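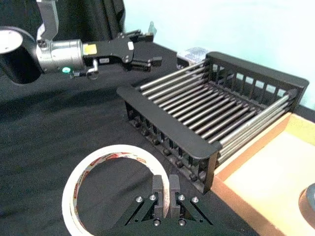 Speaker notes, Rattana Boonyarit
Small kitchens evening, Sesthorpe
November 17, 2025

Slide 1. Thank the hosts. Say the handout is by the door and has the measurements on it, so there's no need to write them down.

Slide 2. Start with the question I get most: where do the dishes go when there is one short counter and no dishwasher? Most people buy a rack first and measure second. I did that too, in my first place on Catmont, and the rack hung over the sink for a year.

Slide 3. Racks with rods. Parallel metal rods make a flat bed, so bowls and pans can sit any way you like. Plates are another matter - they need something to lean on. A raised back wall helps. Low front rail is good for reaching in. Mention feet: check that they lift the bed clear of whatever is under it.

Slide 4. What goes underneath. Cloth or drip tray. I use a cloth. It folds away and it goes in the wash with the towels. Dark ones hide tea stains. Change it often, more often than you think. If someone asks about the rubber mats, they're fine, but wash the underside.

Slide 5. The tray beside the rack. Keep one shallow tray for things that are dry and waiting to be put away. Wood is fine if it stays out of the wet. When the tray is full, stop and empty it. (Pause here, people usually want to argue.)

Slide 6. Masking tape exercise. Before buying anything, tape the outline of the rack on the counter and live with it for a few days. Cook a normal dinner. If you keep putting the chopping board on top of the tape, the spot is wrong. Pass the roll around and have two people try it on the front table.

Slide 7. Survey from September. 196 forms sent out, 171 came back. Say the numbers slowly. The most common complaint was losing the only clear stretch of counter. Read the comment from the Siriwan building about drying pans on the windowsill.

Slide 8. Questions. If time is short, skip the part on wall racks and send people to the handout. Next talk is at Bullstead, on cupboards and shelf heights.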